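Corduroy is a ribbed cloth, known for the raised lines (called cords or wales) that run along its length. It is a great favourite for trousers, skirts and jackets in the cooler months, and it comes in many colours, dark green among the best loved. 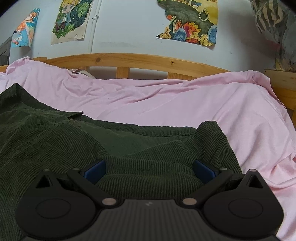

Folding takes a little patience, as the cloth is thick and likes to spring back into soft rolls. Most households use a bed for the job, with the garment spread over the sheet and smoothed by hand along the ribs. Two folds are plenty for most pieces, and a heavy one may be happier on a hanger. 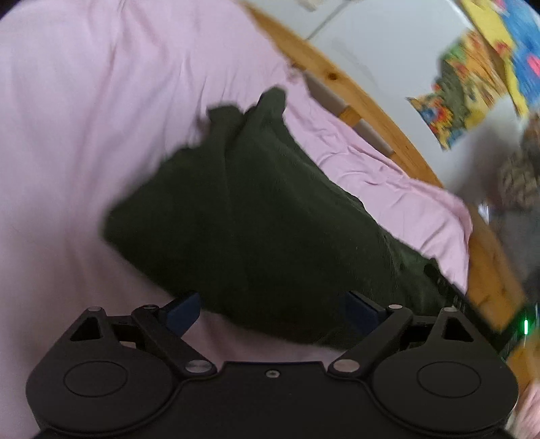 Jistcombe, 27 June 2019

The town's old Wasero mill wove corduroy in 5 weights, and older residents still call the heaviest one "Montoya" - a name that has stuck to any stout winter cloth in the district. It was usually put away in January, at the height of summer, and brought out again when the evenings turned chilly.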